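Workshop tips: teaching by hand and by remote

Packing and unpacking small boxes

These notes are for people recording household tasks for the Putiron arm, whether by guiding it directly or by driving it from the Olley hand controller. They assume the arm is already fixed down and zeroed. Settings are for firmware issued since February; older units need the slow profile throughout.

Do the job with your own hands first. A first aid box with a lift-out tray is a good starting task because it mixes soft rolls, small hard items and a container that has to be held while something is taken out of it. Run through it at normal speed, then at half speed, and note where you change grip. Those are the points at which a recording usually goes wrong.

Sit square to the table and keep the box within easy reach of both arms. If you have to lean, the head view moves and the first second or two of the reach is lost. Forearms across the work are acceptable. A hand that hides the item for the whole of the grasp is less so, and lifting the elbow slightly often cures it.

Hold the box with one hand and reach in with the other. With a single arm, put a square of rubber matting under the box instead. Light plastic boxes slide on a smooth top, and a slide of more than 3 mm during the grasp will show up as a fault when the recording is replayed.

Rolls of bandage. Close the fingers slowly and stop at first contact. The force limit on the Olley should be set to 300 for gauze and to 296 for anything with a loose end, as the higher value tends to drag the end out. Do not tuck loose ends in between runs. The arm has to cope with them later, and a set made only of tidy rolls gives poor results on untidy ones.

Tape spools. Lay them flat and take them across the rim. Picking up by the inner ring works by hand but is awkward by remote, where depth is hard to judge.

Vary the layout. Move the rolls a hand's width between runs, turn some of them, and swap the sides now and then. Leave the box roughly where it is until the first 300 runs are stored, then start moving that too.

Pauses. Trim anything over two seconds at the start and end, but leave short pauses in the middle alone - they often mark a regrip, and cutting them makes the motion jump.

Bad runs. Keep a dropped roll if it was picked up again cleanly. Discard the run if the box tipped. Of 3,000 runs taken on the Sasaki bench, 1,861 were kept under this rule, and the arm trained on them managed the tray better than one trained on the full set.

File names. Task, hand, layout number, run number, in that order. The Lonari viewer sorts on the first field only and will not read spaces.

Clean the controller grips with a dry cloth. Solvent wipes cloud the trigger cover.
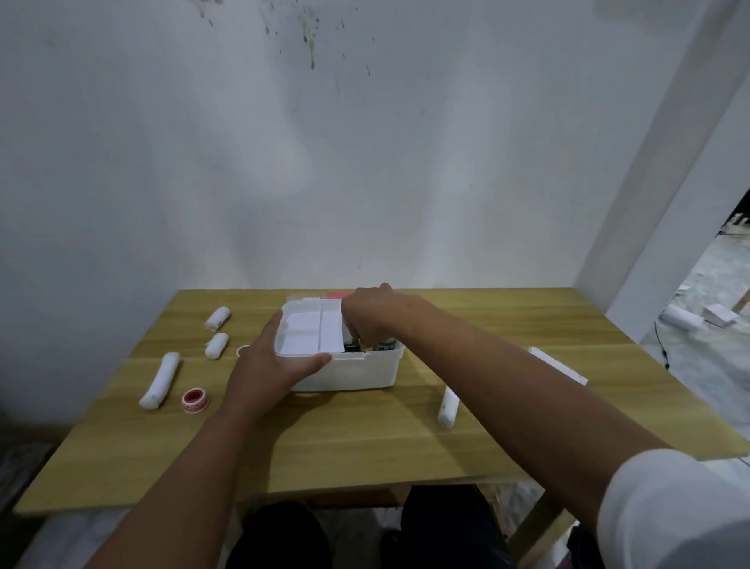 Issue 14, September 2023, page 6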